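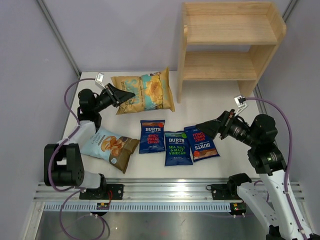

Five bags of chips, two arms, one empty shelf. My whole March.

OK so a thread on what I've been doing with Dramik, our little planner, and why chip bags have eaten my life. 1/

Short version: the task is "put the chips on the shelf." Sounds like a warm-up! I spent last year on boxes and cans and thought I'd knock this out before lunch. 2/

Boxes have a pose. You fit a box, you get six numbers, you plan a grasp, done. A chip bag has a pose until you touch it, and then it has some other pose, and Dramik is still happily planning against the old one. 3/

So the first thing I ripped out was the pose estimator (sorry, old friend). Perception now hands over a mask, a rough surface patch and a guess at where the seals are. The planner only gets to ask "where can I pinch?" 4/

Second thing was labels. Taheri, our logging tool, kept merging two bags of the same flavor into one object. You'd replay a run and the track would teleport across the table. Took me 7 evenings to find it, and it was a dictionary keyed on the product name. My dictionary. I wrote that. 5/
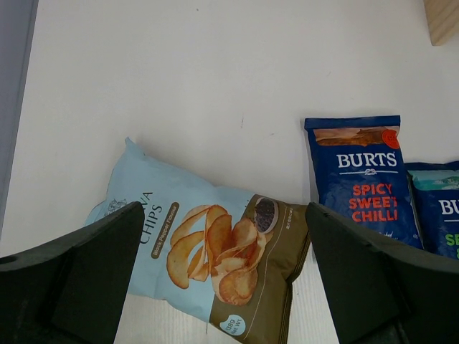 Wrist view, black pepper cassava chips between the fingers. The left one is sitting right over part of the name.

The wrist camera is where it gets fun. The closer you get, the more the fingers block the print, and the text reader was feeding its half-words straight into the matcher — "VA CHIPS" matches nothing in our list. Confidence tanks, planner backs off, arm goes up, text is readable again, arm comes down. Repeat forever. 6/

Fix was boring: lock the identity from the fixed camera before the approach, and let the wrist view only update geometry. There's a flag for it in the config now and I love that flag. 7/

Timing, for people who asked: replanning from a wrist update went from 3000 ms to roughly 2 hundred. Almost all of that was me not rebuilding the collision scene every time. The rails and walls don't move, folks. 8/

Still broken: bags leaning on each other. The mask bleeds across the overlap and two navy bags turn into one very wide bag. If you've got a trick for splitting same-color packaging, my replies are open. 9/

Cleaning up the Taheri replay script next so other people can run it. It's got 2913 lines and I'm scared of most of them. 10/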